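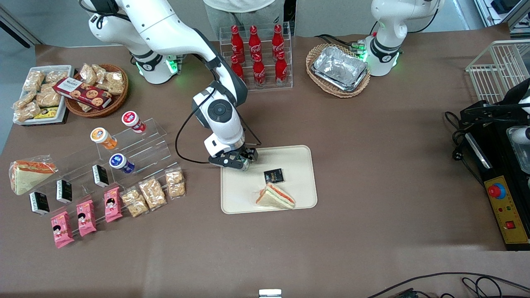
Attachment 1: demo table, right arm at the beige tray, Tuesday 10:40 am

Ticket: Right arm pauses above tray during lunch order demo
Site: Skomdale, open day stand
Opened by: Beca Skyrme
Assigned to: Mateja Radulović
Priority: High (visitors on site)
Status: Closed, one follow-up

Problem as reported

The right arm stops above the tray partway through an order and stays there until the job times out. The left arm is fine. Ring lights are green on both arms and there is no fault on the Hotari console, only "waiting for place confirm". First noticed in the practice orders before doors opened. The order in the attachment was a sandwich and the small black package.

We have a school group at 1:00 pm and I would like this sorted before then.

Log

10:52 am, Mateja
Got the attachment, thanks. Can you tell me what speed the right arm is set to and whether the tray was moved this morning? Please don't power cycle yet, I want the console log from the last order first.

10:58 am, Beca
Speed is 80 on both arms. The tray was moved. We put down new brown paper because the old sheet had torn, and everything came off the table to do it. The tray went back by eye.

11:05 am, Mateja
Log received. The arm reaches the place position and then waits for the tray check to pass. The check compares where the tray is with where it was taught. I suspect it is out by more than the tolerance, which is set to 5 mm on your profile. Please run Tray Check from the Garkine menu with the tray empty and send me the offset.

11:14 am, Beca
Took the sandwich and the black package off and ran it. Offset is 195, and the line is red. I assume that's tenths.

11:16 am, Mateja
Yes, tenths, so 19.5 mm. That explains the pause. You can slide the tray back or re-teach it where it is. I'd re-teach, as you have the stepped stand and the drinks where you want them.

Steps:
1. Pause the order queue.
2. Put the right arm in hand guide and bring the gripper over the upper left corner of the tray.
3. Save as Tray Corner A.
4. Repeat for the lower right corner, save as Corner B.
5. Take the arm out of hand guide and stand clear before you resume.
6. Run Tray Check again.

11:31 am, Beca
Done. Offset now reads 3. Ran a sandwich order and it placed and went home without stopping. Ran a Coke order after it, also fine.

11:33 am, Mateja
Good. Keep the speed at 80 for now. I know the Hoxha handout says 100 for demos, but that was written for the smaller table. Please tape the tray corners to the paper so it can't creep.

11:40 am, Beca
Taped. One more thing while I have you. The puffed rice packets are slow to pick, the gripper goes down, comes up and tries again. It gets there in the end. Is that the same fault?

11:47 am, Mateja
Separate. Clear packets are harder for the vision side, especially in a pile. For this afternoon, take puffed rice off the order menu or keep visitors to the pink packets and the jars. I'll raise it on its own ticket.

12:20 pm, Beca
Took it off the menu. Full rehearsal finished, no pauses.

2:15 pm, Beca
School group has been through. One pause, cleared by itself after a few seconds. Teacher asked if they could come back in May.

2:22 pm, Mateja
I can see it in the log. Tray check passed on the second try, probably somebody leaning on the table. No action needed. Closing this one.

Resolution: Tray position re-taught after the paper was changed. Speed unchanged.
Follow-up: Add "run Tray Check" to the Skomdale set-up sheet under table covering. Owner: Beca.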